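Setting up your Fustuter kitchen scale, part 2

1. Pop the cover off the back and slide in the batteries. I always put mine in the wrong way round first time, so check the little plus sign!

2. Stand the scale on something flat and hard, then hold the Zero key until the display clears. It takes 8 seconds on mine.

Caution: don't press down on the pan while it's clearing. You'll get error 1218 and have to begin again.

3. Tap Unit to swap between grams and ounces. 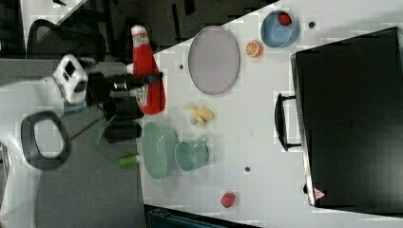

4. Now for the Tare key, my favourite bit. Put your empty dish on, tap Tare, wait for the zero and add your food. A light blue bowl like the one with the strawberry in it is the sort of thing I use (a big oval plate tends to hide the display).

Note: the scale switches itself off after 10 minutes, and it forgets your tare when it does.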